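Home | News | Workshop | Events | Contact

02/05/2020
By Ylva Berge

The kitchen robot crew at Remano has had a humbling couple of weeks, and they were kind enough to tell us all about it. Their two-armed setup, which they call Nava, has been learning to handle cookware, and it had been going along nicely until one of the grippers began letting go too early. 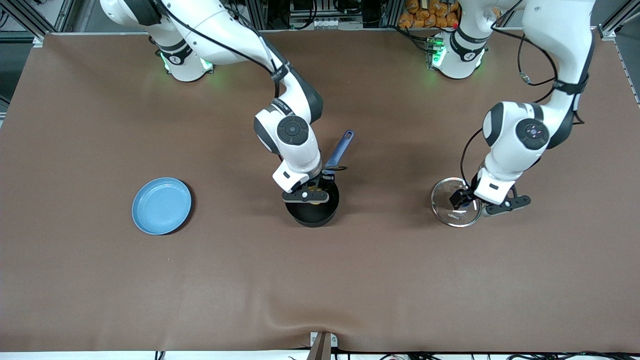
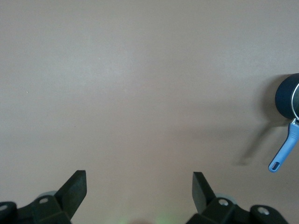
Pots and grippers on the Remano table. First picture, both arms at work, one on the pot and one on the glass lid; second, a close look past open gripper fingers, with the saucepan at right.

The fault first showed up in a long run of 600 lifts, when a lid came down on the table from a few inches up (no one was hurt, and the lid is fine, thank goodness!). At first the crew blamed the fingers and swapped them out, and then they swapped them out again. The real trouble was in the control software, a package called Grukeo, which now and then took an old "open" command for a new one and did just what it was told.

Lifting is now held to half speed, and people stay behind the line while the arms are powered. A corrected version has passed 100 lifts without a drop, and the crew would like to see more than 4,000 before they go back to full speed, most likely in September.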